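Search this site Search Go

About Tostovov

Tostovov records people doing everyday jobs by hand so that robot arms can learn to do them. We started in a rented unit in Vusholm with 3 people and one table. Today there are 25 of us, and we have a second site in Florkby.

Our operators work with a handheld gripper in each hand. They plug things in, route cables, sort parts and put things away. Every attempt is saved as a separate example, including the ones that go wrong, and a reviewer labels it before it goes to the customer.

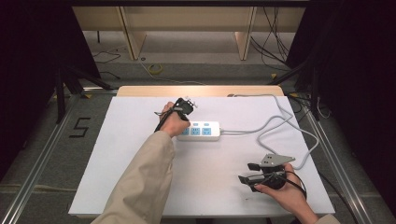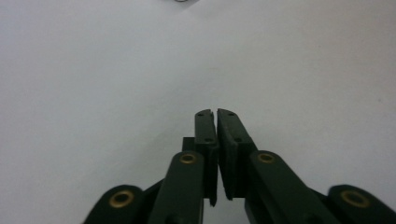 New operators train for 4 days before their recordings count. After that they work in short blocks and change tasks often, which keeps the examples varied and is easier on the wrists. Reviewers and operators swap roles every 3 weeks.

Our main collection is called Fairweather. It covers household and light workshop tasks, and new ones are added when customers ask for them. Customers can visit either site on a Friday to watch a session and check the labels against the recordings.

Last updated: February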